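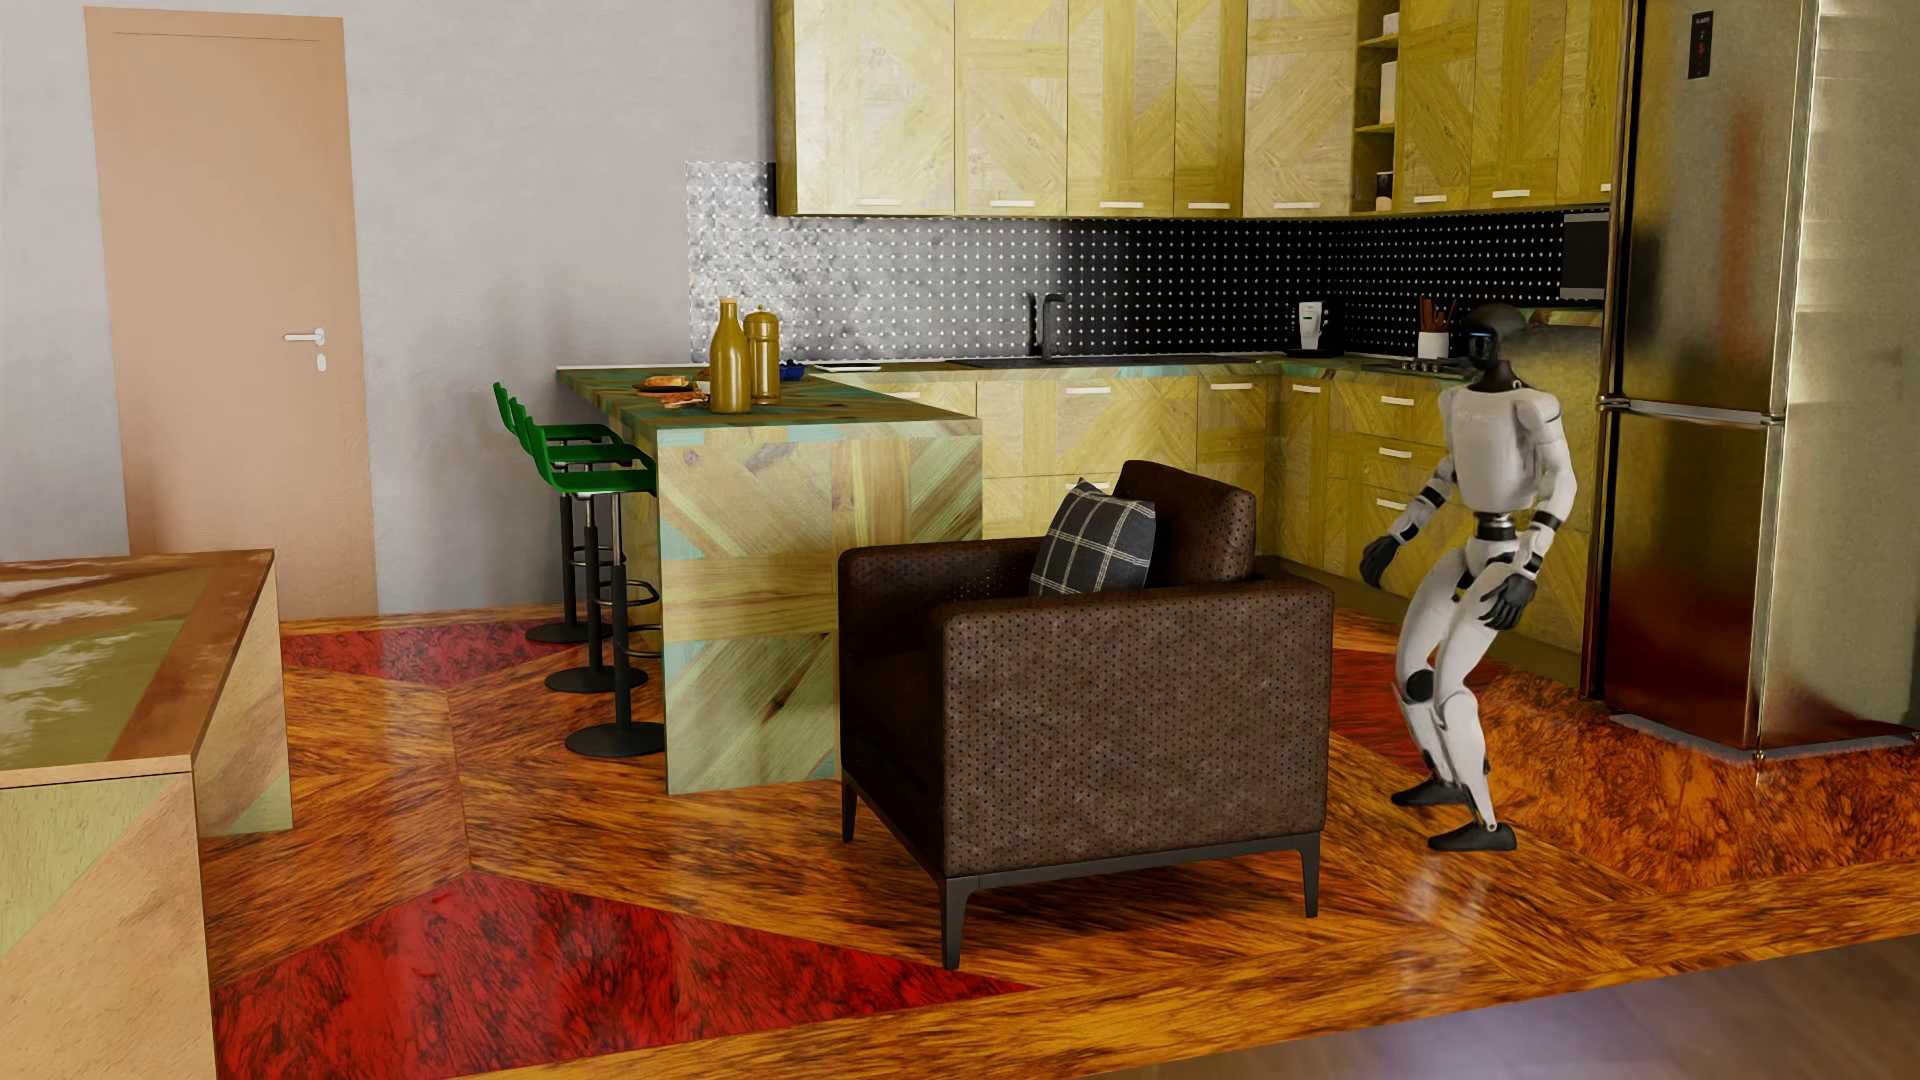
Is it worth doing a simulation-only humanoid project for a school robotics club?

Posted by Ye-rin Sun, July 2018

I help run an after-school robotics club at a high school in Hirnham. Up to now we've done wheeled robots with real parts, real batteries and real arguments over who lost the hex keys. This year two of the older students want to do a humanoid in a simulated kitchen. The task they picked is opening a lower cabinet by its handle without falling over. They want to enter it in the Trestlow student challenge in January, which has a software-only category.

I'm not sold. They've spent three weeks on it and most of what I've been shown is kitchen. Bar stools, a coffee maker, a plaid cushion on an armchair. It looks great, and I can't tell how much robotics is in it. When I ask how the cabinet is going, I hear "we're tuning it." They also tell me they ran it 400 times overnight and that it's "learning," and I have no idea what to do with that number.

We have a budget of $2000 for the year and they say this costs nothing, so the money can go to the younger kids. Fine, but I still have to sign off on it as real work. Has anyone supervised one of these? How do I tell whether they're getting anywhere? I teach chemistry, so please keep it simple.

Finbarr Foley

I've had student teams do this twice, and your nose is working. The kitchen proves very little. Most of that stuff comes ready-made and gets dropped in. Wood grain on a cabinet door does nothing for the robot's balance.

That said, a humanoid with bent knees reaching down toward a low handle is a hard problem, harder than most of what wheeled clubs do. The trouble is that a simulator gives you a lot of ways to cheat without meaning to. Things I would ask to see:

Is the base of the robot pinned? Plenty of setups hold the hips in place while you work on the arms. It makes a lovely video, and the robot could not fall if it wanted to. Ask them to show you where that's switched off.

What happens if you start it a little to the left? Have them move the starting spot by a hand's width while you're sitting there. If it only works from one exact position, they have an animation.

Does the cabinet door weigh anything? I had a team whose door had next to no mass and no friction in the hinge. The robot opened it beautifully. We gave the door a sensible weight and the robot went over on its face.

How does it know where the handle is? Usually the program just hands over the exact position. That's okay for a first project, but it has to be in the write-up. Judges will ask.

As for 400 runs, ask how many ended with the door open and the robot on its feet. A number of tries tells you nothing. I'd want a plain log: start position, door opened or not, fell or not. Pick 100 fresh starts they haven't practiced on and have them report the result, even if it's ugly. I would give more credit for an ugly number with a good explanation than for a clean video.

I'd sign off on it with the condition that nobody touches the furniture again until that log exists.

Valtteri Kinnunen

just let them do it, my cousin did simulation stuff in school and he works in it now. real robots break all the time anyway

Hyun-seo Nam

I was on a student team that entered the software category from Duvby, so from the other side of the table:

I agree with most of what Finbarr wrote, except the part about furniture. Clutter can matter. If there's a chair near where the robot has to stand, that changes where it can put its feet and how far it can swing an elbow. But only if the chair is solid. Lots of scenery in these programs is just for looks and the robot will walk straight through it. Ask them to drive the robot into the armchair. You'll know in ten seconds.

We wasted most of a fall on how things looked. Our mentor didn't want to be discouraging and kept saying it was coming along nicely. I wish he'd been more of a pain. We found out a month before the deadline that our gripping was faked by a setting that glued the hand to the handle on contact, and the teammate who'd turned it on had forgotten all about it.

Also check the rules before they go further. The year we entered you had to submit a file someone else could run, with no video accepted as proof. Don't take my word for the current version.

Ye-rin Sun

Thank you both. I asked about the hips. There was a pause, and then one of them said "it's pinned for now." So that's where we are. They've agreed to unpin it and start the log, and I've asked for the armchair test next meeting.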